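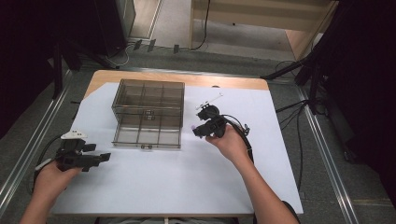

Ultusico Divided Box, Smoke Grey

I've had one of these on my own table since September and I'm very fond of it! It's see-through plastic with a smoky tint, so I can spot what I'm after before I've opened the thing. Dividers inside make a grid of little compartments, and there's a small dark latch at the front. Mine holds hair clips, mostly - plus a few buttons Mei-kuen Tai gave me and keeps asking about.

Price is £9 each, or £23 for three if you've got as much clutter as I have. Postage from Poltdale takes up to 14 days.

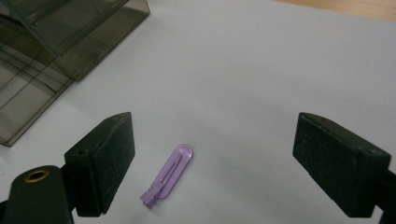

Small purple clip beside the smoke grey box. Clips not included.

Wipe with a damp cloth, please, and keep it out of the dishwasher (I lost a Bramach one that way).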